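Galería: el brazo y el puesto de preparación de Brovby
26 de octubre de 2018. El trabajo con objetos pequeños en el taller de muebles, ensayado en simulación.

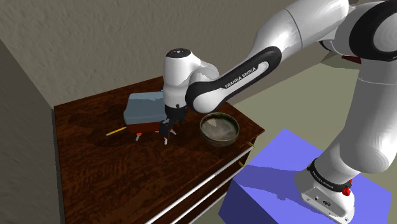
Valdemar Kvaran comentó que a él la máquina le parece bien, pero que quiere saber quién responde cuando una pieza sale marcada: hasta ahora firmaba la hoja la misma persona que la había tenido en las manos, y con el brazo habrá que decidir si firma quien programa o quien vigila.

Simulación de Lekota. La pinza de dos dedos, junto al banquito tapizado, encima de la cómoda. A la derecha hay un cuenco redondo y poco profundo.

Las hojas se siguen firmando como antes hasta que haya una norma escrita. La pregunta de Kvaran se ha pasado a la dirección de Amero y la respuesta se publicará en esta página.

El puesto
En Brovby se preparan 481 referencias. El plan deja al brazo las piezas pequeñas que se colocan y se retiran siempre igual. El tapizado, los retoques de barniz y la revisión final quedan en manos del personal.

Los turnos
El puesto lo ocupan 3 personas por turno. Con el brazo en marcha, una pasará a revisión y otra a supervisar la célula. La tercera seguirá en el banco de trabajo. El cambio de categoría de quien supervise está pendiente de acuerdo.

La formación
Son casi 300 horas repartidas entre toda la plantilla del taller, dentro de la jornada. La primera parte se hace en pantalla, con la simulación, y la segunda en la nave de Jallgate. En mayo se hizo una sesión de prueba y varios compañeros pidieron más tiempo con la parada de emergencia y menos con los menús. El programa se ha cambiado en ese sentido.

Quien quiera apuntarse al próximo grupo puede dejar su nombre en la oficina del taller, extensión 1388.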